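3.2 Holders and base plates 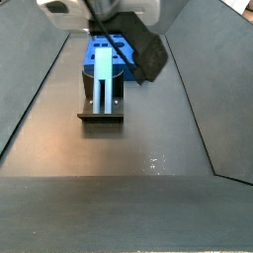 Figure 4. Fork-shaped part in its black holder, with the blue block behind it. Two screw heads are visible on the base plate.

The layout of the bay follows the bench plan used at Pundport, with one change. In the earlier plan the forks lay flat in a tray, and workers had to turn each one over before fitting. In the present layout the fork stands upright in a black holder on a flat base plate, with its two legs pointing down (Figure 4). The solid upper bar is left clear of the holder, so the part can be lifted by its top.

The block stands behind the fork. Its top face carries cut-outs of different shapes, among them a round hole and a rectangular slot. Both parts are blue, but the fork is much paler – a choice made after early trials in which parts of the same shade were hard to tell apart against the grey work surface.

Holders were printed at Figueiredo and checked against a gauge before use. A holder was replaced after 3000 insertions, or sooner if the rim showed wear. Wear at the rim matters more than wear at the foot, as a loose rim lets the fork lean and the upper bar then sits out of line. Of the 337 fits logged in the first round, 12 were set aside for this fault and are left out of the results in Section 4.

The base plate was tightened at the start of each session and left alone until the end. Sessions lasted around 72 minutes. Arash Vahidi proposed a deeper holder for the second round, which removed most of the lean but made the fork slower to lift out – the shallower Vullach pattern was therefore kept for all timed work. Drawings of both patterns are given in Appendix B.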